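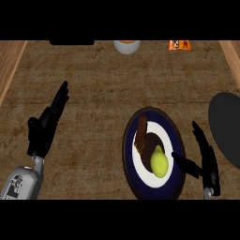 Image: Marisol Okafor / Ridgeway Shared Workshop

Print this page | E-mail this page

RIDGEWAY SHARED WORKSHOP
Inspection checklist: two-handed table robot, Donis build, bay 203
Inspector: Marisol Okafor

Part A. Simulation model

1. Both hands present in the model and clear of the tabletop at the start position. PASS. Left hand open above bare wood.
2. Right hand clear of the plate rim. COMMENT. The thumb comes very close to the white centre of the plate. Members are to widen the start position before the next run.
3. Items on the plate within reach. PASS. The yellow-green fruit is to be used for the first grip trial.
4. Bowl and orange bag at the far side. COMMENT. Not required for this trial — remove from the model or enter as obstacles.

Part B. Bench build

5. Emergency stop fitted and within reach of the operator. PASS.
6. Kikham power supply secured and covered. PASS. Asset label 179 attached.
7. Cables tied back from the elbow joints. FAIL. One tie missing on the left arm. Arm to remain unpowered until corrected.
8. Bench fixings tightened. PASS.
9. Tokness controller log reviewed. PASS. 3620 cycles recorded; joint grease is due at 4000.

Part C. Conditions of use

10. Two members must be present whenever the arms are powered.
11. No real food is to be placed on the bench. Use the rubber set in the drawer.
12. Item 7 to be signed off by the inspector. Next full inspection: May.

Last updated: December 15, 2019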